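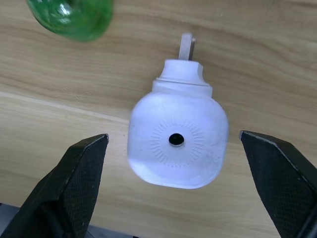 Caderno > Bancada 2 > Avaliações > Kit bimanual Lamel

Sábado, 11 de maio de 2024

Continuação da avaliação do kit Lamel (dois braços, garras paralelas, câmeras de punho, software Present). O empréstimo da Vanags termina daqui a 14 dias e ainda falta fechar a parte de contato com objetos fixos. As notas de montagem estão na entrada anterior e não repito nada aqui, a não ser o que mudou.

Mudanças desde a última vez:
— Present atualizado. A calibração antiga foi perdida na atualização e refiz a dos dois braços.
— Limite de força da garra reduzido para 40 na escala do software. O manual não diz a unidade. Perguntei à Vanags, sem resposta até agora.
— Parafusos da base do braço esquerdo reapertados. Era dali que vinha o estalo ao girar o ombro.

Calibração

Levou bem menos que na primeira vez, porque agora sei que não adianta mexer no braço enquanto a barra não chega ao fim. O programa aceita o comando, não reclama, e grava um zero errado. Isso precisa estar no relatório. Quem usar o kit sem ler o anexo vai cair nisso no primeiro dia.

O erro de repetição do punho direito ficou melhor que o do esquerdo. Pode ser o braço, pode ser o aperto da base. Não separei as duas coisas hoje.

Pegada de objetos deitados

Usei o frasco branco de plástico, deitado na mesa, e fui chegando com os dedos abertos por cima. O corpo é meio quadrado, com cantos arredondados, e isso ajuda: as faces laterais ficam quase paralelas aos dedos. O que atrapalha é o gargalo. Se a garra fecha perto demais da tampa, um dedo encosta antes do outro e o frasco gira em vez de ser preso. Fechando no meio do corpo ele sobe reto.

Branco sobre madeira clara é um par ruim para a detecção automática do Present. A caixa de contorno treme e às vezes engole um pedaço do veio da mesa. Com teleoperação não faz diferença. No modo assistido faz, e acabei desligando a assistência na metade da série. Resultado da série, contando os dois modos: 93 por cento de pegadas válidas. A planilha tem os valores separados, não usar o número junto sem olhar lá.

Sobre as almofadas dos dedos: são as originais da Durkik, com textura cruzada. Seguram bem plástico fosco. Em vidro liso ainda não tenho opinião, fiz poucas passadas e todas devagar.

Latência

Comando até movimento, medido pelo registro do próprio Present: picos de 300 ms quando as câmeras dos dois punhos gravam ao mesmo tempo. Com uma só gravando, não aparecem. Troquei de porta no computador e ficou igual. A Durkik vende um concentrador próprio, mas não está no pacote e não vou pedir só para este teste.

Tomada vertical
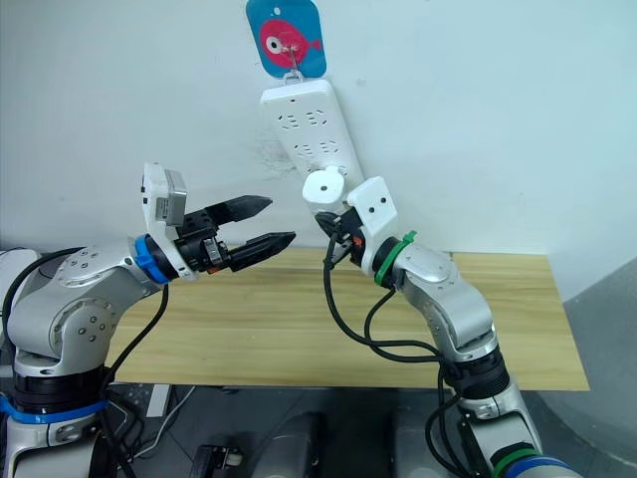

O teste de contato fixo é o que mais interessa para decidir a compra, porque é nele que a garra precisa empurrar e puxar contra alguma coisa que não acompanha o movimento direito. O roteiro do fabricante usa uma peça de encaixe parafusada na mesa, rígida, e com ela qualquer braço razoável passa. Preferi uma montagem pior. A régua de tomadas fica pendurada na parede por um gancho adesivo, o do peixe rosa, e sem nada que prenda a ponta de baixo ela não fica a prumo. O plugue entra na extremidade inferior, com o braço direito trabalhando sozinho e o esquerdo parado de garra aberta. Qualquer força lateral vira balanço da régua, e o operador tem que corrigir olhando pela câmera do punho ou pela de cima.

Observações desta parte:

O plugue é branco e a régua também. Pela câmera do punho quase não se enxerga a divisão entre os dois quando a luz vem de frente. A visão de cima ajuda mais do que eu esperava.

Puxar é mais difícil que empurrar. Ao puxar, o ideal seria segurar a régua com a outra garra. Tentei combinar os dois braços, mas o Present só deixa travar a pose do esquerdo pelo menu, e até chegar no menu eu já tinha soltado o comando do direito. Faz falta um pedal ou uma tecla para isso. Anotar como pedido à Vanags.

Com o limite em 40 a garra às vezes escorrega no corpo do plugue. Não subi o valor hoje para não misturar com a série do frasco. Na próxima sessão, repetir só este teste com o limite mais alto e a mesma régua.

Os cabos do punho direito fazem uma alça grande para a frente da mesa. Em duas poses baixas a alça fica no caminho do próprio braço. A abraçadeira verde segura só o trecho do punho. O kit deveria vir com guia de cabo até a junta de baixo, e não vem. Cortar e refazer nós mesmos anula a garantia, segundo o contrato de empréstimo — conferir a cláusula antes de encostar alicate nisso.

Cores: verde no punho direito, azul no esquerdo. Funciona bem na hora de ler o vídeo depois. Mantive as mesmas cores nos nomes dos arquivos.

Avaliação parcial

Mecânica boa para o preço pedido. As garras são a melhor parte. O software está um degrau abaixo: estável para gravar, fraco para editar, e a tela de calibração tem o defeito que descrevi. O suporte da Vanags responde rápido sobre entrega e devagar sobre assunto técnico.

Comparando com o kit que avaliamos em outubro, o Lamel ganha em alcance e perde em documentação. Para demonstração curta eu ficaria com o antigo. Para gravar séries longas de manipulação, com o Lamel, desde que resolvam a questão da gravação simultânea.

Pendências:
— repetir a tomada com limite de força maior
— série em vidro com as almofadas originais
— separar aperto da base e erro de repetição no braço esquerdo
— cobrar a unidade do limite de força
— copiar os registros de hoje para o servidor antes de desligar a máquina da bancada

Entradas recentes
Kit Lamel: desembalagem e montagem
Present: instalação e primeiras gravações
Garras Durkik: troca de almofadas
Vanags: condições do empréstimo

Contato da oficina | Todos os direitos reservados | Voltar ao topo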